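Ticket 786: Away fixtures missing from the league results page
Opened by: Salim Masanja, Kavonmont Ice Hockey Club
Date: 12 February 2019
Status: Pending confirmation

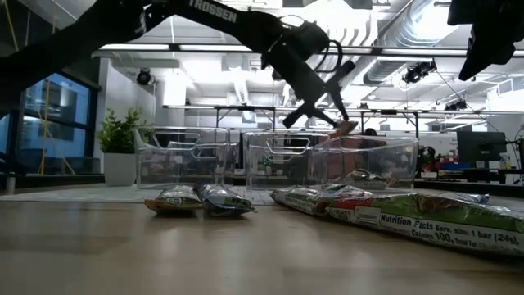 The club reports that two away matches against Makori do not appear on the public results page, although both scores were entered by the match secretary. The league table credits Kavonmont with three points fewer than expected.

Reply from Elibariki Shemweta, Zadport League Support:
Both results are held in Plamix. The first was saved under the junior division and has been moved. The second, a 3-2 overtime win, was left in draft because the referee's name had not been filled in. Please supply the name so that the result can be published.

Reply from Salim Masanja:
The name has been added. The table now shows the correct points, but goal difference still stands at 6 — it should be higher by one.

Reply from Elibariki Shemweta:
The overtime goal was not included in the total. A recalculation has been requested. Kindly check the page again and confirm whether this ticket may be closed.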